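海沿いの温泉町に行けば眠れるようになる、と人に勧められて三回目である。わたしは温泉の効能書きというものをあまり信じていない。神経痛、冷え性、疲労回復、健康増進。どこの湯にも同じことが書いてある。健康増進とまで言われると、効かなかったときに文句の言いようがない。それでも宿を取ったのは、六月は安いと聞いたのと、家にいても眠れないのは同じだからだ。
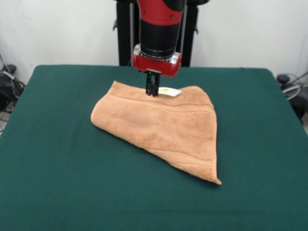

ハーネス(Hurness)にて 六月

列車で来た。乗り換えのラムトンで四十分待ち。駅の売店の珈琲は薄く、紙コップだけが立派だった。待合室の壁に「湧出量毎分800リットル」というポスターが貼ってあり、その横に、去年のものらしい色の抜けたポスターがもう一枚あって、こちらには537リットルとある。一年で湯が増えたのか、測る人が変わったのか。駅員に尋ねてみたら、さあ、どちらも観光課が持ってきたので、と言う。正直な人だと思った。

宿はパデン荘という。案内には「源泉まで徒歩すぐ」とあったが、坂を二つ越える。すぐ、というのは誰の足の話なのだろう。部屋は海側と書いてあって、たしかに窓から首を出して左を向けば海が見える。畳はきれいだった。枕が高い。眠りに来た客にこの高さの枕を出すのはどうかと思い、座布団を二つ折りにして代わりにした。

夕方、最初の湯。ぬるい。ぬるいのがよいのだ、長く浸かれるから、と脱衣所の貼り紙が先回りして弁解している。湯は少し塩辛く、少し鉄のにおいがする。隣にいた老人が、ここに七日通えば膝が治ると教えてくれた。何年通っておられるのかと聞くと、十二年だそうだ。膝のほうはどうかと聞くのはやめておいた。 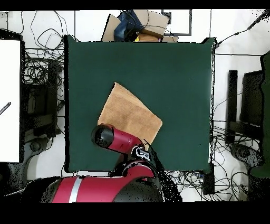
夕食は魚の煮付け、茄子、蜆の汁。蜆は文句なしにうまかった。こういうことは効能書きに書かない。品書きのいちばん下に「地元ザマニ農園の朝摘み野菜」とあったが、茄子を朝に摘んで夜に煮たら、もう朝も何もないだろう。うまかったから黙って食べた。

食後にもう一度、湯へ。今度は誰もいなかった。天井から滴が落ちる音だけ聞いて、二十分ほど浸かった。眠気は来ない。指がふやけただけである。部屋へ戻ると布団が敷いてあり、枕は高いほうに戻されていた。

十一時に明かりを消した。十二時、まだ起きている。一時、波の音がうるさいと感じ始める。波の音で眠れると言い出したのはいったい誰なのか。あれは不規則で、忘れたころに大きいのが来る。家の冷蔵庫のうなりのほうがよほど眠りに向いている。三時過ぎから記憶がない。
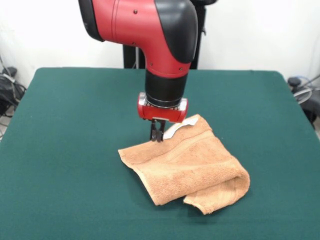

朝の五時半に目が覚めた。差し引き二時間ちょっと。家ではたいてい三時間は眠れるから、成績は落ちたことになる。ただ、起きたときに頭が重くなかった。これは認めておく。認めておくが、湯のおかげなのか、酒を抜いたせいなのか、昨日あの坂を歩いたせいなのかは分けようがない。効いたと言う人はみな、ここのところを飛ばして話す。

朝食の前に源泉まで上がってみた。石段の脇に寄進者の名を刻んだ板が並んでいる。源泉そのものは柵の向こうで、湯気の立つ管が一本見えるだけだった。管の横の看板には、開湯以来3,078人の病を癒やしたとある。誰が数えたのか。癒えなかった人も数えたのか。そちらの数字が隣にあれば、わたしはこの町をずいぶん信用したと思う。

帰り道で小さな雑貨屋に寄り、湯の花を一袋買った。70グラム入り。信じていないくせになぜ買うのかと自分でも思うが、店番の人が勧めもせずに新聞を読んでいたのが気に入ったのである。袋の裏には、入浴後は風呂釜をよく洗ってください、とだけ書いてあった。

昼はまた湯に入らず、防波堤で本を読んだ。四ページ目あたりで眠ってしまい、起きたら首筋が日に焼けていた。四十分は眠ったと思う。風呂にも波にも枕にもできなかったことを、退屈な郷土史が片付けてしまった。明日もう一度、同じ本で試す。一回では何とも言えない。 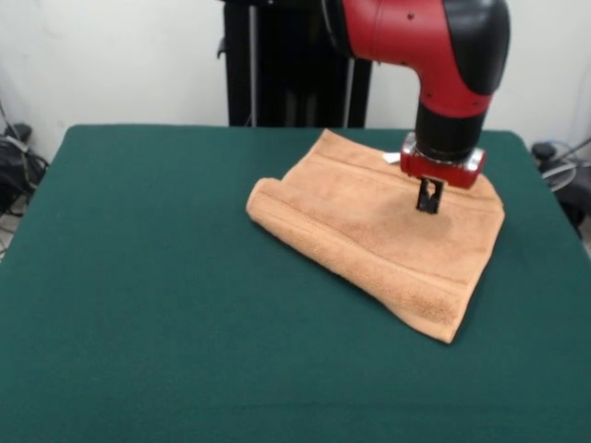

持ち帰るもの、覚え書き

湯の花。郷土史の下巻(宿の本棚にあるのは上巻だけなので、ラムトンの古本屋で聞いてみる)。蜆は日持ちしないと言われた。首に塗る薬は駅前で買うこと。枕の件は、帰る前に宿に言うかどうかまだ決めていない。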